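# Pool payout stuck at "pending" after changing wallet address

I've been mining on Wodon for a few months with one rig, paying out to a Laltalent wallet. Last week I moved to a new wallet and changed the payout address in the account settings. My balance went past the threshold two days later, and since then the payout has sat at "pending". The worker is still online and the accepted share count keeps going up. Do I need to change the address back? I don't have the old wallet on this machine any more.

Threshold is set to 2,000 and the balance shows 3,898.
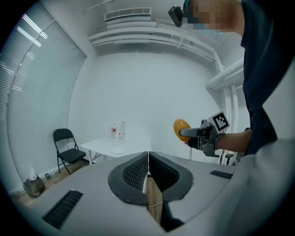
*Orange end, gray gripper pointing left.*

## Answers

**Carmela Pacheco**

Don't change it back. Wodon puts a hold on payouts whenever the address is edited, and each further edit starts the hold again. I changed mine in December and made it worse by correcting a label the next morning, which counted as a second edit.

Check these first:

1. Open Account > Security and look for a confirmation link that hasn't been used. The email goes to the address you signed up with, even if you added another one later.
2. Compare the first and last six characters of the payout address with the one in your wallet.
3. Look at the payout log. "Pending (hold)" means the timer is running. Plain "pending" means it's waiting for the next batch.

Batches go out at 17:00 server time. If yours says plain "pending" and two batches have passed, open a ticket and paste the log line in. They ask for it anyway.

You can keep mining while you wait — the balance carries on building and is paid in one go.

**escobar_rig**

same thing happened to me, gave up and went to Cemis. minimum there is 700 and it pays daily but the fee is higher. support never replied to me on Wodon so good luck

**Third answer (edited)**

Carmela's answer covers most of it. One thing to add: if you mine with the address as your username, changing it on the website does nothing for the worker. The miner keeps sending shares under the old address until you edit the config file and restart. You'd see two entries on the dashboard, one growing and one not.

If you log in with an account name, ignore this. The address is only read at payout.

Also write down the old wallet's recovery phrase if you still have it anywhere. Anything sent before the change went there, and the pool can't pull it back.
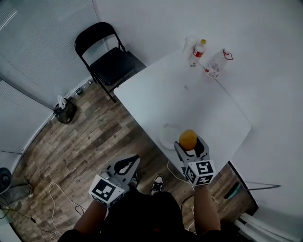 **Will I lose the pending balance if I lower the threshold while the hold is on?**

The balance stays as it is. Changing the threshold only affects when the next payout is queued, and it doesn't restart the hold — only an address or label edit does that.

**Update from the asker:** it was the confirmation email, sitting in spam on my old account. Clicked it and the log now says "pending (hold)", so I'll leave everything alone until it clears.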